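Bins, bags and the state of chore robots

I keep a list of household jobs and re-rank it whenever I see a machine attempt one. Vacuuming left the list years ago. Taking out the trash has been on it from the start, and in June I moved it up two places, which needs some explaining.

The job sounds like one action and is closer to a dozen. Walk to the bin. Open the lid. Get the old bag out without tearing it. Tie it. Carry it somewhere. Come back with a fresh bag, open that, seat it, fold the rim over, close the lid. A person does all of this while thinking about something else. For a robot, each step has its own way of failing, and the failures stack. If every step works 95 percent of the time, a dozen in a row come off a little more than half the time.

Walking is the part I worry about least now. Office carpet, a few pieces of furniture, a bin against the wall: a decent biped can plan a path across that. Its map will have the armchair in it. What the map doesn't have is the bag.
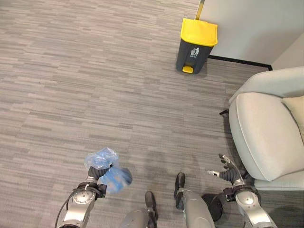
Hiếu Âu thinks I have the order of difficulty wrong. The bag is a solved problem if you pay for it, he wrote after my last post, and the pedal is what he would lose sleep over, because standing on one foot while pressing down with the other is a balance task that ends in a fall when it goes badly. He would lift the lid by hand and leave the pedal to people.

I half agree. Lifting the lid by hand is the sensible route, but then one hand is committed to the lid and the other has to do all the bag work alone. Thin plastic film is close to the worst case for a gripper. It has no fixed shape, it reflects light, and if it is translucent the depth sensor may report whatever is behind it. Holding a bunched-up bag is easy. Finding the open edge of one and separating the two layers is where I have seen attempts run past 200 seconds before someone stepped in.

The Derkia demo handled this by starting with the bag already open. Terska used a stiff liner with a wire rim. Both are fair engineering choices, and both take out the step I wanted to see.

My own bar is dull: 60 bag changes in a row, in a room the robot has not been tuned for, with no hand on the stop button. The best run I know of reached 4. At that rate I would not pay $3000 for the skill, let alone for the whole machine.

Where it could earn its keep sooner is a building with many identical bins. One bin model, one bag size, one lid height — most of the variation goes away, and a slow change at night bothers no one. Homes will come later. Mine has three bins and none of the lids work the same way.

Laundry is still at the bottom of the list. I'll redo the kitchen section next, starting with the dishwasher racks.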